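Can a robot do my chores yet? Common questions

Can I buy a machine that does the laundry?
No. Washers and dryers do the long part, but sorting, loading and folding are still up to you. In our May trial the Pridis arm folded 976 of 1,204 towels well enough to stack. Shirts went much worse.

What about picking up around the house?
Flat, clear floors are manageable. Cables, loose cloth and poor light still cause most of the failed runs we log.

How does a machine learn a chore?
Mostly from people. Someone does the motions by hand, and the position of each hand is recorded. Cubes printed with black-and-white square markers, one held in each hand, give the software something easy to follow. 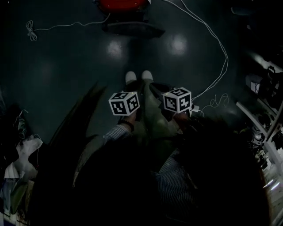
Gertraud Eberhard wrote in to ask why, if a person has to do the job 400 times first, she shouldn't just keep doing it herself. For one home, she should. Recording pays off when the same motions can be used on many machines.

Are shops further along?
Yes. At Ingvarsson, a Custeo unit moves about 320 bins a shift. The bins are all one size and the shelves don't move. A kitchen drawer is harder.

Should I wait to buy?
If you need help now, don't wait. We will update this page after the next trial.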